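Shared table rules (robot workcells)

Shared table rules are the house rules a crew follows when people and robot arms work at the same table. I've been helping with the Trundcombe set for a while now, so take this as one person's view -- other shops word things differently.

Ours fits on one sheet with 15 rules, and most of them are dull. Know where the stop button is before you touch anything. Agree out loud on who has the controls. Tie back hair and leave loose sleeves at the door.

The rule people argue over most is reach. If your hand can get to an arm, you treat that arm as live, even when it's only hanging there.
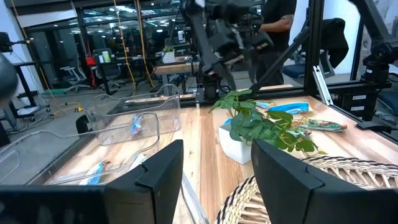 Speed comes next. We keep the arms slow whenever someone is within reach, and a person going in says so first and waits for an answer. The old Usby sheet let you go in on a nod, and I never liked that.

Then there's the stuff being handled. Sorting practice with snack bars and clear bins sounds harmless (and it mostly is!), but a bar near the table's edge tempts people to grab it mid-run. Our rule says leave it until the run is over. Floor tape gets its own line too: keep it clear of bags and stools.
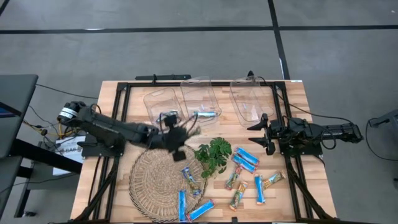
Lâm Đoàn wrote in to say that the grabbing rule should cover dropped things as well, and that a fallen bar can stay on the floor until both arms are stopped. I've added it as rule four, and the old one moves down.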